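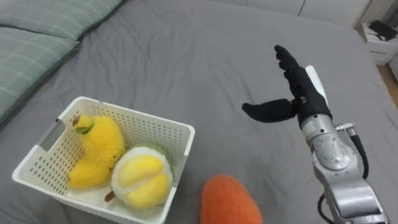
How many demonstrations do you need before a pick-and-place policy is worth training?

Fewer than you'd think for one task with a few objects. We got something usable out of 98 clean episodes, and going up to 800 helped mostly with odd starting positions.

Home Forums Data Collection Hardware Search Log in

palfi_bench
Okay, I have to pile on, since those numbers match ours so well! We do toy tidying on the Pálfi setup, plush stuff into a basket, and the first batch under a hundred already gave us a policy that reached for the right thing most of the time. The grasps were ugly. But it reached!

tinwhistle
What counts as clean for you? We throw out anything with a regrasp and I'm starting to think that's a mistake.

palfi_bench
We keep one regrasp, drop the episode at two. If the operator fumbles and recovers, that's gold, the policy needs to see how to get out of trouble. I fought against this for months and then retrained with the fumbles left in and wow.

Mesov_fan
Disagree, sorry. Recoveries are great if they're recorded on purpose. Random fumbles teach it to fumble. We did 7 sessions both ways on Dolen and the filtered set won every time on soft objects.

tinwhistle
Every time? Same operator?

Mesov_fan
Two operators, split evenly. I'll admit the second one is a lot smoother than me (my thumb timing is terrible with a five-finger hand, I close it way too early).

gravelpit
Can I put in a word for moving the basket? Everyone shuffles the toys and leaves the basket in the same spot for the whole session. Then the policy learns a place in space and drops the banana on the sheet. Move it every episode, turn it too. Our Floseo runs got so much better after that, I was grinning all afternoon.

palfi_bench
YES. And wrinkle the bedding between takes! A smooth sheet every time is its own little trap.

Mesov_fan
Fine, I agree on the basket. Still not on the fumbles.

gravelpit
Would you share the filtered and unfiltered lists? I've got training time free in October and I'd love to run both on our hand.

Mesov_fan
Sure, give me a bit to clean up the episode notes. Half of them just say "meh".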